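**Progress report to the Gelier fund: open day at Endton**

The open day was the main item in this period's plan and it went ahead on 11th October. Doors were open for 4 hours. Visitors came through in two groups, with a short talk first and then time at the bench. The task on show was handling a roll of toilet paper and its metal holder, which we had agreed with Moradi in the spring.

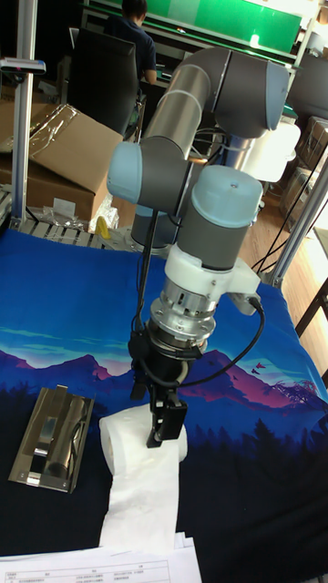 *Trivthorpe project lead*

The arm worked at the cloth-covered table with the gripper fitted below the wrist. Most questions were about grip force on soft items and how long a new task takes to set up. We answered the first from our own test notes. We told people the second is still being measured and will be in the January report.

Six visitors left contact details and two asked for a return visit. One asked whether the same setup could handle folded towels. We have not tried this and said so.
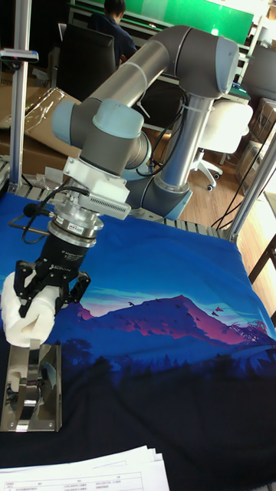 Gripper holding a soft white item above the steel stand, Endton open day.

Spending on the day stayed inside the amount approved. Printing came in under, travel slightly over. Receipts are with the Gelier office.

Still open:

- the written task guide, 10 pages in draft
- replies to the two return requests
- a longer talk slot for the next visit, as both groups ran over

No change to the end date is requested.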